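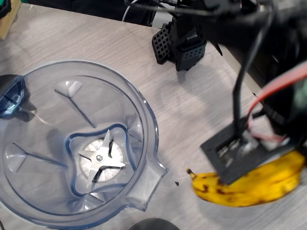 Prepared by Aisyah Liew and Dorothy Staniforth
Tirkov Teaching Laboratory, Course Handout 6

Collecting Demonstrations for Grasp Learning

A demonstration is one complete recording of a task, from the rest position to the release of the object. Each student pair will submit 2 sets during November. The shared collection currently holds 309 accepted demonstrations.

The kitchen task uses a banana and a clear blender jar. Both are difficult in their own way. The table's wood grain shows through the jar walls, so the rim is hard to separate from the background. The banana is curved, and its speckled peel varies from one fruit to the next.

Requirements

Move the banana and the jar between recordings. Vary the direction of the stem and of the spout.
Keep failed grasps. Label them as failures and do not trim them.
Do not reach into the jar near the blades.
Check that cables hang clear of both fingers before starting.

Questions about labeling should be sent to Haziq Pelupessy.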